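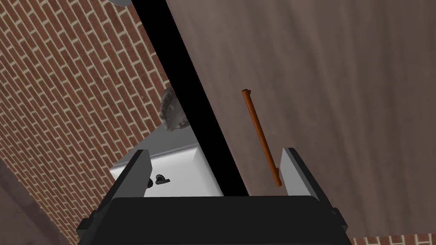

Computer rendering of an open two-finger gripper, with wood-grain panel and brick.

A chartered helicopter carrying middle-distance runner Ornella Morelli made a forced landing in a field east of Jarnoldale on Monday morning. Morelli, 27, and the pilot, Trí Ninh, were the only people on board. Both were taken to Sala Regional Hospital, where they were listed in stable condition.

The single-engine aircraft left the Ketgate heliport at 9:12 a.m. for a 171-mile flight to Lornell, where Morelli was due to run an evening 1,500 meters. According to a preliminary statement from the Jarnoldale sheriff's office, Ninh reported a drop in engine oil pressure while level at 3,000 feet. He told controllers he would divert to the Sala airstrip, then said two minutes later that he could not reach it and was entering autorotation, a descent in which airflow through the rotor keeps the blades turning without engine power.

The helicopter touched down on soft ground, slid forward and rolled onto its right side. The main rotor blades and tail boom broke away. There was no fire. A farm crew working the next field called the emergency number and helped both occupants out before the first ambulance arrived.

Morelli has a fractured left wrist and bruised ribs, her management said in a statement. Ninh was treated for a compression injury to the lower back. Neither is expected to need surgery.

Several social media accounts posted during the morning that four people had been on board and that Morelli's coach was among them. The sheriff's office said the passenger list filed with the operator had one name on it. The coach had traveled to Lornell by road the day before.

Ninh has logged 1,347 hours in helicopters, most of them on the type involved, the operator said. The airframe had 1,445 hours at its last inspection and no open maintenance items. The company has grounded its one other aircraft of the same type until the oil system on that machine has been checked.

Investigators reached the site shortly after noon. The engine will be removed and shipped to a test facility for teardown, and fuel and oil samples have been taken. A preliminary report is expected in September.

The Lornell meet went ahead as scheduled, with Morelli's lane left empty at the start. Her management said no decision has been made on the rest of her season.

Posted 02/08/2021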